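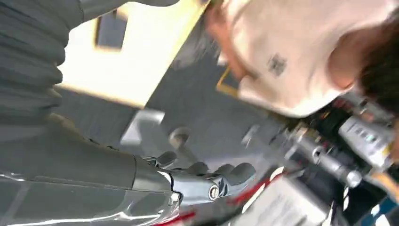 How often does a plain gray floor need a full wet mop?

Once a week is enough for a room in daily use, with a dry pass on the days between. A floor that gets only occasional foot traffic can go two weeks.

Guides > Floors > Hard Surfaces > Wet Mopping

By Tracey Parsons
Updated in January
188 shares | 6 comments

The method below is for sealed hard floors in a matte finish. Unsealed concrete takes up water and should be sealed first. Check by putting a few drops of water on the surface and waiting ten minutes. If the spot darkens, stop there.

What to have ready

Two buckets, one flat mop with two washable pads, a dust mop, a soft nylon brush, a dry microfiber cloth, and a neutral floor cleaner. I use Dridik at the weakest dilution on the label. Cleaners with added shine leave a film on matte gray that shows every footprint.

Dry pass

Move light chairs and boxes out of the room or onto one side. Start at the wall farthest from the door and push the dust mop in straight lanes, overlapping each one by a hand's width. Do not lift the mop at the turn, as this drops the grit it has collected. Finish the base of the wall with the cloth. On cream paint, use the cloth dry - a damp one turns the dust into a gray line that then has to be washed off.

Go under anything that stays in the room. Dust collects behind wheels and feet, and water turns it to paste.

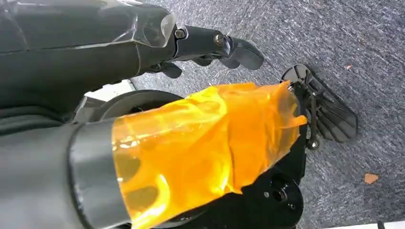 Wet pass

Fill the first bucket with warm water and cleaner, the second with plain water. Dip the pad, wring it until it no longer drips, and work a strip three feet wide back toward the door. Rinse the pad in the plain water before it goes back in the cleaner. Change the plain water when you can't see the bottom of the bucket. For a room of 222 square feet I change it twice.

Scuffs come up with the nylon brush and a little of the mix. Brush along the mark, then wipe. Melamine sponges are abrasive and will polish a matte finish, leaving a shiny patch.

Rinse and dry

Put the clean pad on the mop and go over the floor once more with plain water. Most streaks come from skipping this step. Leave a door or window open and keep off the floor for 90 minutes. Heavy furniture can wait until evening.

If streaks remain

Cut the cleaner by half next time and rinse twice. Jalen Haddad, who maintains the Ashworth studios in Relumville, where the water is hard, rinses with distilled water in the rooms with low side light. It costs more, and I only do it after a stripping job.

Wash the pads without fabric softener and hang them to dry.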